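Pramarholm kitchen data project
Progress report to the Buvon Fund, covering February through the start of July
Thursday, July 4, 2019
Written by Maeve Doherty

Hello all,

Maysoun reminded me that last time I sent you eleven pages and a spreadsheet with no column headings, so this one is shorter and there is no spreadsheet (you can have it if you want it, just ask, the headings are in there now). I'll go through what we said we would do, what got done, what slipped, and where the money stands.

Quick refresher for Styliani, who joined your side after our kickoff call. We are collecting examples of two-armed kitchen work so that a learned policy can copy them. A person wears the tracking gloves and drives the two arms in our simulator, we record everything the arms do along with what the overhead view sees, and each good run becomes one example. The tasks are all small ones: move the food from here to there, sort it onto the right dish, clear the counter. We picked food because it's awkward. Round things roll, long things swing around when you grab them by one end, and a pepper has no obvious place to put your fingers.

The collecting

The plan called for 200 accepted examples per task by the end of this period. We have that for every task on the first list except tray packing, which is at almost 200 and should be done before you finish reading the appendix to your own guidelines. Accepted means that a second person has watched the replay and signed it off. Wafula does most of the watching. He is strict! He threw out a whole afternoon of my runs in the spring on the grounds that I had let go of things too high up and let them drop the last little bit. He was right, and the early model we trained on those runs had picked up exactly the same habit, flinging its fingers open well above the dish as if it were feeding ducks. So that afternoon got redone, and we added a line about release height to the operator notes.

We now have five trained operators, up from two. Training somebody takes longer than I told you it would. In the proposal I wrote "a morning," and I would like to withdraw that. Moving one arm is easy and people get it before their coffee is cold. Moving both, with one holding still while the other works, takes most people several sessions, and a lot of early runs have the idle hand drifting off slowly like it has somewhere to be. Noémi wrote a little warm-up routine where you hold one fruit in place and do all the work with the other hand, and new operators run through that before we record a thing. It has helped a lot and I'd suggest it to any of your other grantees doing the same sort of work.

Scene variety

This was the weak spot in your review of our first report and I took it seriously (after sulking for a day). The old scenes all had the same bare gray table. The Ristić asset pack we bought in February gave us proper countertops, dishes, plants and furniture, and Noémi built 14 kitchen layouts out of it. Every recording session now draws a layout, shuffles where the dishes go, and changes the food. We also vary the light a bit, though less than I'd like, and I'll come back to that.

The food models needed work. Out of the box, the long items were much too light and shot off the plate if you breathed on them, so Wafula went through and set weights and friction by hand. The fruit had a different problem: the collision shapes were boxy, and operators could feel (well, see) the gripper stopping short of the skin. Those have been rebuilt. Any run recorded with the boxy fruit has been tagged so we can leave it out of training, and none of them count toward the totals I gave you.

Tray packing, the task that's still open, has both hands working near each other and a tray with a lip to get over. Each run starts with a different arrangement, and the operator decides which hand takes what. We went back and forth about fixing the order, say always left to right. Pramton, who supply the simulator and have been generous with their advice, thought a fixed order would train faster. Maysoun argued for leaving it open, since a policy that has only ever seen one order goes to pieces when something is in the wrong place. We left it open and I'm glad, although it does mean we need more examples for the same result.

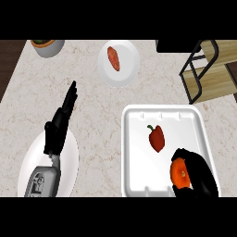 Tray packing in simulation, marble counter layout: red pepper in the tray, right gripper holding the orange.

What slipped

The lighting, as I said. Our shadows are soft and faint in nearly every layout, and I worry that a real kitchen with a window will confuse the policy badly. Noémi has a plan for harder light coming in from the side and will start on it as soon as the tray runs are finished.

The replay viewer for outside reviewers is also late. It works on our machines and on nobody else's. Please don't send the link around yet – I know it was in the last newsletter, and that was my fault for being cheerful about it on the phone.

And we lost most of a week of recording to a clock problem. The glove data and the simulator were out of step with each other, so in the replays the hand closed slightly before the operator had closed it. Wafula spotted it only when he compared the two logs side by side. We have deleted those runs instead of trying to shift them back into line. There's now a check at the start of each session: the operator makes a fist, opens it, makes a fist again, and the recorder refuses to go on if the two streams don't agree.

Money

We are under on equipment and over on people's time, which you'll have guessed from the bit about training. I'd like to move the unspent part of the equipment line over to operator hours. Maysoun has filled in the form and it should reach Styliani with this report. The total doesn't change. If the form is the wrong one (there seem to be several), tell us and we'll do the other.

Next

Finish tray packing, get the harder lighting in, then start on the second task list, where things get handed from one gripper to the other over the counter. I expect handovers to be slow going. My own attempts so far have mostly ended with a potato on the floor. I'd rather promise you fewer handover examples and have Wafula sign all of them, so please look at the revised targets on the last page of the form and let me know if you can live with them.

You're welcome to come and drive the arms yourselves any time. Bring somebody from your office who thinks it looks easy.

Maeve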